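In Praise of the Scuffed and the Dented

My aunt had a bread bin with a lid that would only shut if you gave it a thump with the side of your fist, and for the whole of my childhood I assumed that was how bread bins worked. When she died we were each allowed to choose something from the kitchen, and I'm afraid I was rather quick off the mark. It sits on my worktop now, in Wolgate, and every visitor who wants toast has to be taught the thump.

I have been thinking about that bread bin a good deal lately, on account of a conversation I had in November with a young man who came to value the contents of a neighbour's house. He was perfectly pleasant and he drank his tea. But he went from room to room saying the same word, and the word was "tired". The dining table was tired. The hall chairs were tired. A very good oak chest, in which three generations had kept their blankets, was so tired that he thought it might be best to let it go for nothing to anyone with a van. I came home quite cross, and I have stayed a bit cross, and so I am writing this.

We have got into a muddle about wear, I think. We say we admire it. There are shops in Allcombe that will sell you a new table with old-looking marks already beaten into it (I am told this is done with chains, and I would love to watch) and they charge 40 pounds more for it than for the smooth one. Yet when a thing comes by its marks in the ordinary way, through being leaned on and dropped and scrubbed by people who had other things to think about, we call it tired and ring for the van.

Remzi Gökçe mended my shoes for years, back when he had the little place by the bus station, and he used to hold a pair up to the window before he told you the price. He could see from the heels which way you leaned and whether you dragged a foot on the stairs. He once told me I was carrying my shopping on the wrong side, and I was, too, and my hip has been better ever since! His own bench had a dip in it where his left arm rested. When he retired and the shop was cleared, his daughter wanted to have it planed flat before it was sold, and he wouldn't hear of it. He gave it to his nephew, who took it over at Sarıgül, the upholsterer's, and I like to think of another left arm settling into the same place.

I don't want to be sentimental about every battered object in the land. Some things wear badly because they were badly made, and I have owned several of them. A frying pan that sheds its coating into your egg is not a treasure. Nor is a ladder with a wobbly rung, however long it has been in the family. My husband kept one of those for far too long and I was never so pleased as when I saw it on the bonfire.
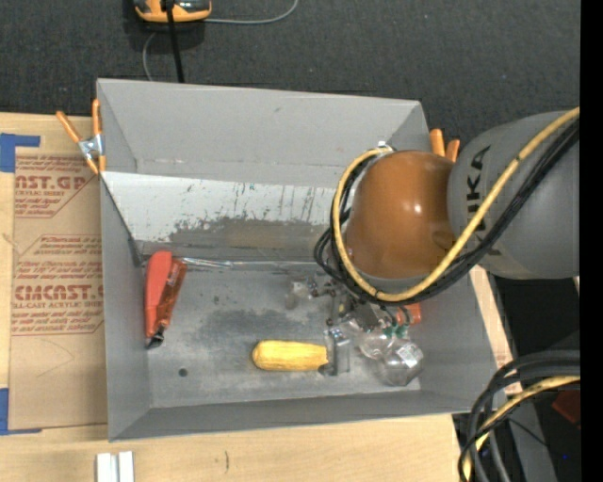

Marks of use: scratches and a worn patch on a pale panel, scuffs across a grey floor.

What I am arguing for is a pause, really, between noticing that something is marked and deciding that it is finished. They are separate questions and we have let them run together. Is it scratched? Very well, it's scratched. Does it still hold what you put in it, does the door close, does the drawer run? If so, then the scratch is only a bit of news about where the thing has been, and you can read it or not as you please.

Régis Lefèvre, who taught evening classes in furniture repair out at Flornside, was very firm on this. We all arrived on the first night wanting to learn how to take marks out. I had brought a stool with a ring on it from a hot saucepan, and I wanted the ring gone. He let us sand and fuss for an hour and then he asked each of us what was wrong with our piece, leaving aside how it looked, and there was a long and rather embarrassed silence. One lady had a chair with a loose joint, and he was delighted with her. The rest of us had nothing wrong at all. I kept the ring, in the end. I can even remember the saucepan (damson jam, and it caught).

There is the money to think of as well, and I know it's dull to bring it up. I spent 10 pounds on glue, clamps and a tin of wax for that class, and I have since kept going a stool, two picture frames and the cupboard under the stairs. I could not have replaced the cupboard door alone for that. People on small incomes have always known this, of course, and have had to put up with being pitied for their worn things by people whose own things fell apart in a couple of years.

And I do think it makes a house easier to live in. I have friends with a beautiful pale kitchen, and I dread it. I hold my cup with both hands. Their grandson put a dent in the island with a toy lorry and they had a man out to see to it before the weekend was over, and the poor child now plays in the hall. Our own table had its first dent from a dropped iron on the day it arrived, and everybody relaxed at once. We have eaten and argued and iced a great many birthday cakes at it since.

So if you have a valuer coming, or a grown-up child with firm views, do go round the house by yourself first. Open things and shut them. Sit on the chairs, properly, with your whole weight. My neighbour did this the morning after the young man's visit, and the blanket chest is staying. It has gone to the foot of her bed, and I helped her carry it up, and we took a little paint off the banister on the way.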